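Ilville Neighbors Help Board
Home > Food & Parties > Buffets and potlucks

How do I set up a snack table for 40 people without a traffic jam?

Asked by Aoi Sakamoto
3 answers

Hi all! I'm putting together the snack side of my parents' anniversary party in April and I'm already losing sleep over it, which my sister thinks is hilarious. It's 40 people in the back room at the Stirmont, starting at 2 in the afternoon, so not a real meal. Cake comes later. Before that I want crackers, cookies, rolls, some fruit, maybe cheese if the budget holds (I've got $300 for all the food and the cake is eating a good chunk of that).

My problem is the layout. At my cousin's graduation everybody lined up along one long table, the line went out the door, and my grandfather stood there for ages just to get a roll. I don't want that! The room has one door and it's on the short wall. I can have as many tables as I like but they all look the same, plain white ones.

Here's where I am with the serving stuff, trying things out on one table:

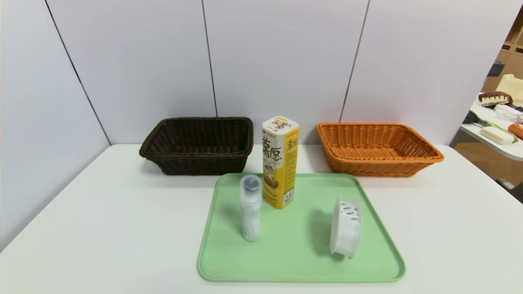
Two baskets at the back, green tray in front.

I was thinking bread in the dark basket and fruit in the orange one, with the packaged things on the tray. But do I do one big table with everything, or a bunch of small ones? And do I put it all out at the start? My mom says yes, my aunt says absolutely not, and they've both stopped listening to me.

Also, do I need little labels? Two of the guests can't have nuts.

Thanks in advance!

Answer from Nuno Carrilho
Marked as helpful by the asker

Small tables, every time. I did the food for my in-laws' party a couple of years back and we started with one long table against the wall, same as your cousin, and had the same pileup. Halfway through I dragged a second table across the room, put half the food on it and the line just melted.

For 40 people I'd do two tables with exactly the same food on both. People will walk to whichever one is emptier, as long as they can tell it's the same stuff. If one table has the cheese and the other one doesn't, guess where everybody is going to stand. Pull them both away from the wall so folks can get at them from either side, and keep them well clear of the door (seriously, the far end of the room if you can manage it).

Drinks go somewhere else completely. A person pouring a drink takes forever, and then they stay there and chat.

On putting it all out at once, I'm with your aunt, sorry to your mom! Put out half, keep the rest in the kitchen, and top up when a basket is getting low. Bread goes stale fast in an open basket. I line mine with a cloth napkin and fold the corners over the top until people start arriving, and it keeps the crumbs from working their way down into the weave too. You'll be glad of that at cleanup time.

Yes to labels. Folded index cards and a fat marker, big enough for your grandfather to read. For the nut thing, I'd skip nuts altogether if it's only two guests and a short menu. If you can't, give the nut stuff its own table and its own tongs, and hang on to the packaging so they can check the ingredients themselves.

Plates at the start, napkins at the end. I always forget the trash can, so put one by each table!

Answer from Gualtiero Mancuso

just put it all on one table, people figure it out. we had way more than 40 at ours and it was fine. get more cheese than you think

Answer from Masaru Okabe

Agree with Nuno on two tables. One thing to add: give the height some thought. If everything sits flat, people lean over the front stuff to reach the back and sleeves end up in the dip. I put a sturdy box under a cloth at the back and stand the baskets on that, low things in front. Works great for rolls, not so great for grapes, they roll off when people dig around.

And call the Stirmont to ask what time you can get in to set up. I gave myself 40 minutes once and I was still cutting cheese when the first guests walked in with their coats on.

Comment from Aoi Sakamoto

Thank you!! Two tables it is, and no nuts. My aunt is being unbearable about the topping up. Masaru, when you say a sturdy box, would a plastic crate turned upside down do it or is that too wobbly?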